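Buying less, wearing longer
Notes for the Rorano library talk

Hello, thanks, loos are on the left. Say the bit about the tea urn.

Start with my own confession: 17 jumpers, and I wore four of them last winter! Ask for hands up, who's got something with the label still on? (Wait. There's always a laugh.)

Then the Nasville swap shop. We opened in April with two rails and a borrowed mirror, and by the end of summer 1,840 pieces had gone home with somebody new. Coats went first, then children's things, and I've still got a box of ties if anyone's tempted.

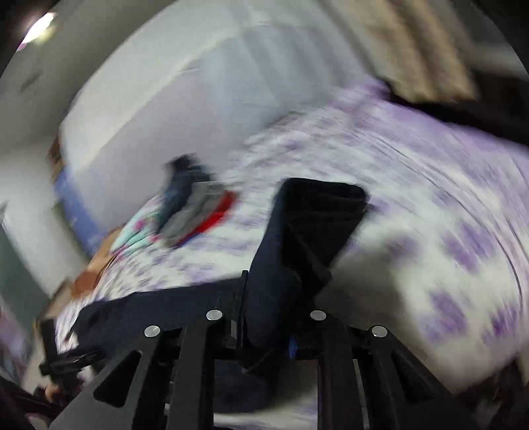
What makes clothes last

Wash cooler and less often. I used to throw everything in after one wear, and my cardigans looked ancient by Christmas. Zips done up, inside out, go easy on the powder. Fleece hates a hot tumble dryer, so hang it over a door or lay it out flat, and give the cuffs a gentle tug while it's damp.

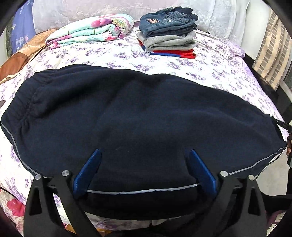

Written by Pockets & Hems, the Nasville swap shop blog
Posted 2019-09-18

Now mending. Hold up the green sock (in the carrier bag, don't forget it again). A darn doesn't have to be neat, mine looks like a squashed spider and it's lasted three years. Loose elastic is the one people bin things for, and it's a ten-minute job with a safety pin.

Mention the Mando repair evening, bring your own thread. Swap rail opens straight after, one in, one out, and please take the ties.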